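Guest Cottage Turnover Safety Check
Property: Alum Cottage, upper unit
Checked by: Clodagh Corrigan
Date: 3/8/19
Copy to: Garnet Lemieux, Wendell Yazzie

Marks used: OK, FIX (before next guest), WATCH (look again next visit)

ENTRY AND STAIRS

1. Outside light works from both switches. OK
2. Handrail tight. FIX. The lower bracket has pulled out of the wall again. The screws are too short for that spot. Wendell has longer ones in the truck.
3. Stair treads sound, no raised nails. OK
4. House number readable from the road. WATCH. The shrub by the post needs cutting back before it leafs out.
5. Key box opens and closes. OK. Code changed and sent to Garnet.

SMOKE AND CARBON MONOXIDE ALARMS

6. Hall smoke alarm sounds on test. OK
7. Bedroom smoke alarm sounds on test. OK, but the date on the back shows it is close to the end of its life. Please order a replacement now. Stay with the kind that has the sealed battery.
8. Carbon monoxide alarm present on the sleeping floor. OK
9. Alarms clear of dust and cobwebs. FIX. Vacuum the hall one with the brush end.

BEDROOM

10. Window opens fully and stays open without a prop. OK
11. Path from bed to door clear. OK after the trunk was moved to the closet.
12. Lamp cords not pinched behind furniture. FIX. One cord was under a bed leg. I freed it and the jacket looks flattened, so the lamp is out of use and tagged.
13. Bed frame bolts tight. OK
14. Mattress, seams and headboard checked for bed bugs. OK. Bedding has to be off for this one. Use a flashlight and check the back of the headboard as well.
15. Linens changed, labels legible, no tears. OK
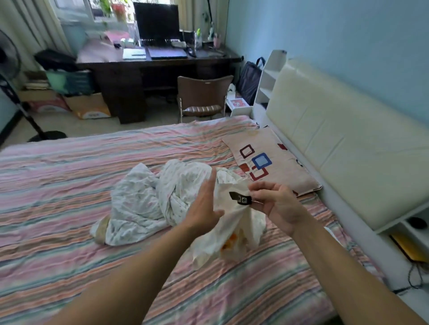 Do the smoke alarms have to be tested at every turnover, or is once a month enough?
Once a month is the minimum we work to, but in this unit we test at every turnover, since guests sometimes take a battery out and leave it out. Write the result down each time.

KITCHEN

16. Extinguisher gauge in the green, pin in place. OK. It hangs too close to the stove. Garnet to pick a spot nearer the door.
17. Outlets by the sink trip and reset. FIX. The left one trips but is slow to reset. Call Declan Costello.
18. Range hood filter clean. FIX. Greasy. Soak and refit.
19. No towels or paper stored above burners. OK

BATHROOM

20. Hot water at the tap not over 120 degrees. OK
21. Tub mat grips. WATCH. Suction cups are going hard.
22. Fan pulls. OK

LAUNDRY CLOSET

23. Dryer vent hose clear and clamped. FIX. There was a good handful of lint at the elbow. I cleared what I could reach. The outside flap also sticks, and it was on the December list, so please do it this time.
24. Washer hoses not bulging. OK
25. Cleaning products on the top shelf, caps on. OK

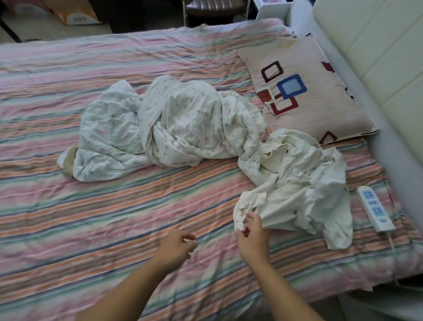
26. Spare blankets kept off the water heater. FIX. Two were folded on top of it. The linen shelf has room if the beach towels go downstairs. Gobnait Tierney had a label on the heater saying to keep it clear, and it has come off. I will make another.

COMMENTS

The handrail, the outlet and the dryer vent come first. The next guest should not check in until all three are done. The rest of the FIX items are small and can be done in one visit.

The new bedroom alarm and a tub mat can go on the Pleklow account. Keep the receipts in the blue folder.

Meter reading at time of visit: 2,035.

Signed, C. Corrigan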